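Clurlow Prandum Desktop Printer
User Guide
Section 3: Paper, loading and first print

This section covers the choice of paper, loading the main tray and the rear slot, and checking the quality of printed text. Complete Section 2 (Unpacking and power) before you start. Cartridges must already be fitted and the status light must be steady green.

3.1 Choosing paper

Plain white office paper is suitable for everyday text. Recycled paper may be used if it is sold for inkjet printing. Coated photo paper must be loaded through the rear slot only.

Do not use:
Paper that is torn, curled, creased or damp
Paper with staples, clips or sticky notes attached
Tracing paper or carbon paper
Labels that have already been partly peeled

Note: Paper takes up moisture from the air. Keep opened packs flat, in their wrapper, away from outside walls and radiators. If the room is much colder or warmer than the place where the paper was stored, leave the pack in the room overnight before opening it.

3.2 Loading the main tray

1. Pull the main tray out until it stops. Lift the front edge slightly and remove the tray.
2. Squeeze the green tab on the side guide and slide the guide fully outwards. Do the same with the end guide.
3. Take a stack of paper no higher than the fill line on the inside of the tray. Fan the stack along its short edge, then along its long edge.
4. Tap the stack on a flat surface to square it up.
5. Place the stack in the tray with the side to be printed facing down.
6. Move the guides in until they just touch the paper. The stack should still lift freely at the corners.
7. Slide the tray back in until it clicks.
8. On the control panel, select Paper, then Main tray. Set the size and type to match what you have loaded and press OK.

Caution: Do not force the tray. If it will not close, remove it and check that the paper lies flat beneath the small lugs at the front.

Note: Adding new sheets on top of a part-used stack can cause double feeding. Take out the old sheets, combine them with the new ones and fan the whole stack.

3.3 Loading the rear slot

1. Raise the rear support until it locks upright.
2. Insert the sheet with the side to be printed facing you, short edge first.
3. Move the edge guide up to the sheet.
4. Push the sheet down gently until the rollers take hold, then let go.
5. Confirm the paper size when the message appears on the panel.

The rear slot takes one sheet at a time. The printer pauses between pages and waits for the next sheet.

3.4 Printing text for the first time

The test page built into the printer contains lines and colour blocks only. To judge text properly, print a page from a document of your own with long paragraphs and ordinary type.

1. Open the document and select Print.
2. Choose Clurlow Prandum from the list of printers.
3. Under Quality, select Standard. Draft uses less ink but leaves small type pale.
4. Under Colour, select Black only.
5. Check that the paper size in the print window is the same as the size set on the panel.
6. Print one page and leave it on the output tray for 3 minutes before handling it.

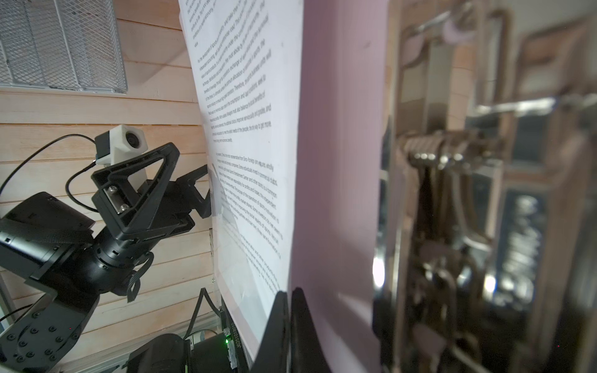 Fig. 3.2 Dense black text on white paper.

Examine the page in good light. Letters should have clean edges and the lines should be evenly spaced. Use the entries below if they do not.

Pale or missing lines within letters
Run Clean nozzles from the Maintenance menu, then print the page again. Up to 2 cleaning cycles may be run in a row. If there is no improvement, switch the printer off, leave it overnight and repeat.

Doubled or blurred letters
Run Align heads. Load plain white paper in the main tray first, as alignment will not work from the rear slot.

Text slopes across the sheet
The guides are too loose. Reload the tray as described in 3.2.

Smudges near the bottom of the page
Check the paper type setting. If it is set to a coated paper while plain paper is loaded, too much ink is laid down. Change the setting, then feed a few blank sheets through to clean the rollers.

Characters replaced by boxes or symbols
The fault lies in the document or the driver. Reinstall the Veres driver package and restart the computer before trying again.

3.5 Position of the printer

Stand the printer on a level surface that does not rock. All four feet must rest on the surface. Leave enough room at the back to raise the rear support, and enough at the front to take the main tray right out.

Smooth tabletops are suitable. On polished stone or glass, fit the rubber pads supplied in the accessory bag. Do not stand the printer on a cloth or a carpet tile, as these can block the air inlet on the underside.

If the printer is to stand in an alcove or against more than one wall, leave a clear gap on each side. The output tray must open fully without touching a wall.

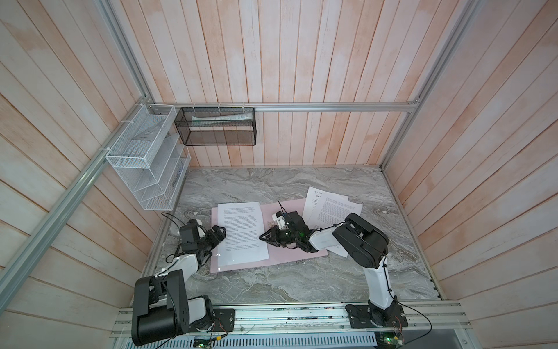 Clurlow Technical Publications

3.6 Moving the printer after set-up

1. Switch off at the control panel and wait for the light to go out.
2. Unplug the mains lead, then the data cable.
3. Empty the main tray and lower the rear support.
4. Lift the printer with both hands under the base. Keep it level.
5. Once it is in its new place, reconnect the mains lead and wait for the start-up noise to stop before sending anything to print.

Caution: Never carry the printer by the lid or the output tray. Tilting it may let ink leak into the casing.

Note: If the printer has been connected by Wi-Fi and is moved to another room, check the signal from the Network menu. A reading of 2 bars or fewer can lead to pauses in the middle of a page. Section 4 explains how to connect through the Ivurum base unit.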